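Forums > Student Robotics > Sim Challenge > Team builds

Marchuk club sim task, medallion keeps slipping

Posted by vumonen_kid, 4:40 pm
stuck on the pickup for the club challenge. arm gets over the plate fine, then it all goes wrong. thing is tiny and flat. 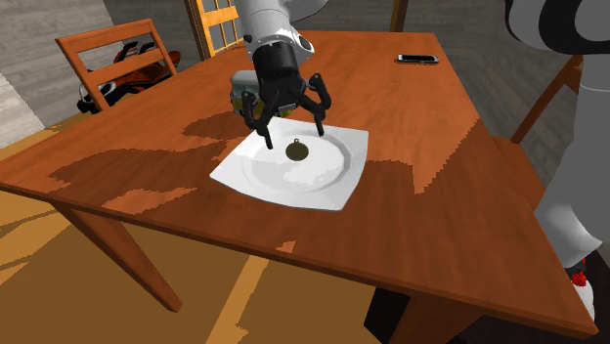
Drarnar: what's your step size? Ours was way too big and small parts just shot out of the fingers. Fixed it in one evening.

vumonen_kid: default. never touched it. 29 tries last night, 2 good grabs lol

balten_b: Not step size imo. Flat part, flat plate, you're pinching from the top with nothing to pinch. Slide it to the rim first, then grab.

Drarnar: sliding eats your time tho. and rules say no pushing off the plate

balten_b: Rules say no pushing it OFF. Up to the rim is legal – read section 2 again.

vumonen_kid: wait really. our mentor told us no contact with the plate at all

balten_b: Your mentor has last year's sheet.

tapewormy: we train ours instead of scripting. 237 demos so far, want 3000 by December. does ok on cups, terrible on anything coin shaped

Drarnar: 3000 is nuts for a school club. Just script it.

tapewormy: scripted one dies as soon as they rotate the plate – and they will rotate it

vumonen_kid: ok trying smaller steps first, then the rim thing. will post teh numbers tonight

balten_b: Post your finger friction too. Bet it's zero.

Last updated: 9:15 pm
Contact | Copyright Marchuk Student Robotics | Back to top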